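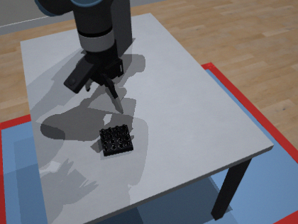 Credit: Rhea Soriano, Mastwood simulation pages

Demonstration gathering (simulated)

Demonstration gathering is the job of recording examples of a task being done so that a learning system can later copy it. People also call it demo collection, teleop recording or, in my corner of the hallway, "driving." The simulated kind is what I know best, so that's what most of this entry covers. A person steers an arm that exists only inside a physics program, the program writes down everything that happens at each tick, and the result gets filed away as one episode. I've been doing it on and off for the Mastwood project, mostly with small bricks on a table, and I keep this page up to date when I have the energy.

Terms

An episode is one try at the task, from reset to stop. A demonstration is an episode somebody decided to keep. I mix the two up all the time when I'm talking, and Hartmut Rathjen corrects me every time (he's right, they're different, and the difference is basically the whole quality question). An observation is what the learner gets to look at: camera views, joint angles, how far open the gripper is. An action is what the driver told the arm to do next. A reset puts everything back to a starting state, usually with the object nudged to a new spot and turned by a random amount.

Mastwood is the name of our task set. Kimine is the recording tool that sits on top of the simulator, and Fluvano is the file format it spits out. You'll see all three names thrown around as if they were one thing.

How a session goes

You sit down, load a task, and hit reset. The brick shows up somewhere in the work area. You bring the arm over, line the fingers up with the brick's sides, come down, close, lift, hold, and stop the recording. Then you do it again. A normal session for me is 30 kept episodes, after which I get sloppy and start to hate bricks. Rhea can do far more than that in one sitting and hers still look like the work of a calm person.

The controller matters more than I expected when I started. We began with a keyboard, which gave jerky, one-axis-at-a-time paths – the learner happily picked up the same habit and moved like an elevator. A handheld controller gave smoother curves. Aileen Navarro wrote the mapping we use now, with a slow mode on the trigger for the last bit of the descent, and I'd put that change ahead of anything we did to the model that whole season.
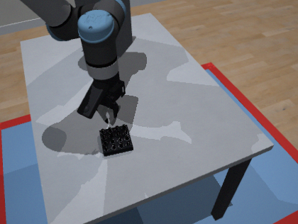 Approach is where most of the useful information in an episode lives, and it's also where drivers disagree the most. Some people like to come straight down from high up. Others swing in low and fix the alignment late. I'm a late fixer! When the gripper is held just behind the block like it is here, with the fingers hanging toward the table and not clasping anything, there's still a choice left to make about which way to shift, and I want the learner to see plenty of moments like that. A dataset full of perfect straight drops has nothing to say about what to do from a slightly wrong spot. We ask each driver to start some episodes from awkward poses on purpose, and those get a tag in the notes field so they can be pulled out later.

Speed is the other argument. Slow driving makes long files full of tiny motions, and a learner trained on it can end up dithering. Fast driving skips over the part you care about. Our house rule is to travel at a normal pace and slow down only near the brick, and please don't stop dead in midair while you think. Long pauses get trimmed by a script Malcolm Greenwood maintains, but it sometimes clips the wrong second and then you have an arm that appears to teleport.

Lighting and shadows

In a simulator you can put the lights wherever you want, and for a long while we left them in one place. Bad idea. The trained policy leaned on the shadows to guess height, which worked beautifully until Glenys Pritchard moved a lamp for a demo and it fell apart. Now light positions get shuffled between batches. An arm over a pale table can throw several overlapping shadows at once, and a black brick sitting next to a dark patch of shade is a pretty fair test of whether the vision part is finding the brick or just finding something dark.

Cameras

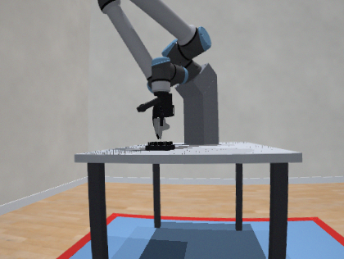 Choosing viewpoints is half craft and half stubbornness. The high slanted view is the one people like for driving, as you can judge left, right, near and far from it. Height is another matter. I can stare at a fingertip from above and have no clue if it's touching the brick or hovering over it. From a low side view the slim gap between the finger tips and the black piece is plain to see, though the tabletop gets squashed into a thin strip and you lose most of your sense of depth. So we record both kinds of view whenever the disk allows it. Hartmut would like a wrist camera too, and we go back and forth on that.

One practical note on viewpoints: keep each one named the same across every batch. We had a stretch in September where two cameras got swapped in the config, and 234 episodes had to be relabeled by hand. I did most of them. I remember all of it.

Keeping and throwing away

Every episode gets watched once before it goes in. We drop the ones where the physics glitched (a brick shooting sideways out of the gripper is the usual one) and the ones where the driver gave up. Failed grasps followed by a recovery stay in. Failed grasps with no recovery go to a separate folder, and there's a long-running disagreement about whether that folder should be used for anything.

As of the last cleanup, on 12/07/2024, the brick-lifting part of Mastwood stood at 1449 kept episodes. We first saw decent lifts at 200, for what it's worth, but only with the brick near the middle of the table. The corners took a lot longer.

Simulated versus real

Simulation is cheap, resets itself, and never pinches your finger. It also gets contact wrong in small ways. Studs on a brick are a nuisance, with all those little edges for the fingers to catch on, and our simulator uses a simplified collision shape that smooths a lot of that over. The Padilla group across the yard records on hardware and they tease us about it. Their files are messier and I'm a bit jealous of them.

See also

Kimine (recording tool)
Fluvano (file format)
Resets and randomization
Padilla hardware recordings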